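KITCHEN CORNER: dish racks, again

Quick one this time, I have 11 minutes before I need to get out the door.

A lot of mail after the April item on draining boards. More than I got for the knife thing. Most of you asked the same question, so: yes, you can live with a wire rack, no, you do not need the big Skudidmont with the two levels and the side cup. I had one. Gave it to Nina. She likes it. It took up the whole left side of my sink and I could never get a skillet under it.

What I use now is a plain Pokow wire rack. Single level, 3 years old, one bent wire from when it fell behind the stove. Fits 11 plates if you don't get greedy. Bowls go on the towel next to it.

Things I'd pass on, no particular order:

Plates first, biggest ones at one end. If you start in the middle you end up with a gap on either side and nothing fits in it.

On the edge, all leaning the same direction. Flat stacking is for the cupboard. Wet plates stacked flat stay wet, and then you get that smell.

Leave a slot between the heavy ones. Stoneware especially. Thin plain plates can go closer.

Rack goes near the back of the counter, not the front. I lost two good saucers to an elbow. My own elbow.

Set plates in from above, straight down. Slide them in sideways and the rim catches on the wires, and the next plate over gets a knock. Zulema Huenchumán wrote in to say she loads from the left end and unloads from the left end too, so the dry ones come out first. I can't make this work in my head but she swears by it. Zulema, send a drawing?

Once a week take everything out and scrub the feet. Vinegar, old toothbrush. The feet are wear the gunk collects. You'll be sorry you looked.

Also somebody asked about marble counters. Wipe up the drips. Put a tray under the rack or a folded towel, and don't let the vinegar near the stone, it'll dull the polish. Do the feet over the sink instead. 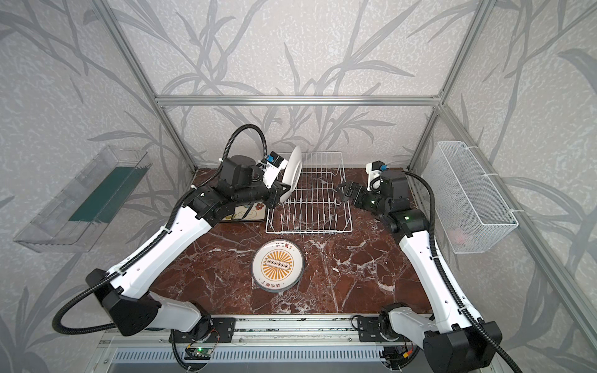
White plate on its edge at the left end of the rack. Dark marble, pale veins.

Sale notes: Fingate has the single level racks marked down until the end of the week, the one on the corner, not the one by the highway. They had a few left on Saturday. Check the feet before you pay, mine was missing a rubber cap and I had to go back. The trays are full price and to be honest a cookie sheet does the same job.

Next time, dish towels. I have opinions. If you have a brand that actualy soaks anything up, write me before the June issue, I'm sick of the ones that just push the water around. Waffle weave people, I know you're out there.

Ok, gotta run. Soup swap sign-up is on page 3.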